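Irkance Household Handling Project - Progress Report to the Funder
Reporting item: demonstration visit, Brundton workshop 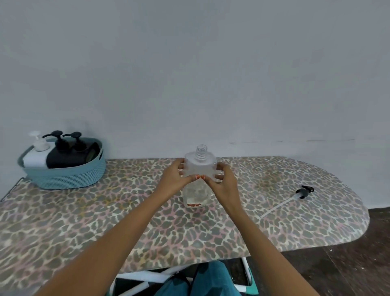

The demonstration visit set out in the work plan was held at the Brundton workshop on 12/08/2026. This report covers the preparation, the program as delivered, the results of the live runs, and the changes to the plan that follow from them. Spending is reported separately in the usual form.

1. Purpose of the visit

The grant agreement asks for one open demonstration before the end of the second phase. Its stated aim is to let outside parties see how recorded human handling is turned into robot behavior, and to let them judge the present state of that behavior for themselves. We chose bottles, pumps and caps as the subject. They are common in the home, they need two hands working together, and clear plastic remains a weak point for our depth sensing.

2. Attendance

The visit was open to partner organizations and to residents of Toltitville and Brundton. Registration was capped at 70 by the fire limit for the building. On the day, 45 visitors signed in, in two groups. The second group was larger than planned, as several people from the first asked to stay on. The demonstration bay was crowded for the last part of the session, and those at the back had a poor view of the arm.

3. Program

Each group followed the same order:

Introduction and safety briefing
Human handling, performed seated at an ironing board
Review of recorded clips on the large monitor
Live runs on the arm
Questions

The human handling part was kept deliberately plain. The person works from a seated position, with the bottles in a basket within reach, and takes them one at a time. We use an ironing board for this work because its height can be set quickly and its narrow top keeps objects close to the body. The patterned cover stays on. An earlier set recorded over a plain white surface gave good figures in the lab and poor ones in real homes, and the leopard print has proved a fair test of how well the software separates an object from what lies under it.

Most questions in this part concerned the clear bottle. Once the pump is out, there is little for the software to hold on to apart from the threaded neck and the edges of the body. The dip tube is harder still. It is long, thin and transparent, and in the current version it is often merged with the pattern of the cover.

4. Data status

The handling set stood at 1,105 accepted clips when the visit took place. The target for the phase was met before the visit. Clips in which both hands cover most of the object are now kept and tagged. They were previously rejected, which in our view removed the cases the arm most needs.

Labeling is behind schedule. Ovidiu Roman has taken over the checking of labels for transparent objects and has rewritten the guide used by the labelers. The old guide did not say whether a removed pump and its tube should be marked as one object or two. They are now marked as one, and the affected clips are being corrected.

5. Live runs

The arm made 25 live runs across the two groups. A run consisted of locating an upright bottle, closing on the body, lifting it, and setting it down inside a marked area. Opaque bottles were handled reliably. All failures were with clear bottles, and most took the same form: the gripper closed too high, touched the shoulder and tipped the bottle over. One run was stopped by the operator when a visitor leaned across the barrier tape. The stop worked as intended and the arm was restarted after a check.

Pump insertion was not shown live. It had been listed as optional in the work plan and was withdrawn during preparation - the success rate in rehearsal was too low to be useful to an audience. Recorded attempts, including failed ones, were shown on the monitor.

6. Issues and changes

The barrier will be moved back and a second monitor added for any later session.
The grasp height for clear bottles will be taken from the neck position, with the depth reading used only as a check.
The Lý partner site has asked to host a repeat of the demonstration. Transport of the arm is not in the present budget, and a short request will follow.
Pump insertion moves to the next phase. We ask the funder to confirm this change in writing.

7. Next steps

Label correction is due to finish in December. The revised grasp method will then be tested on the same bottles used at the visit, with the same number of runs, and the results sent to the funder with the phase report. Visitor comment forms have been scanned and are available on request.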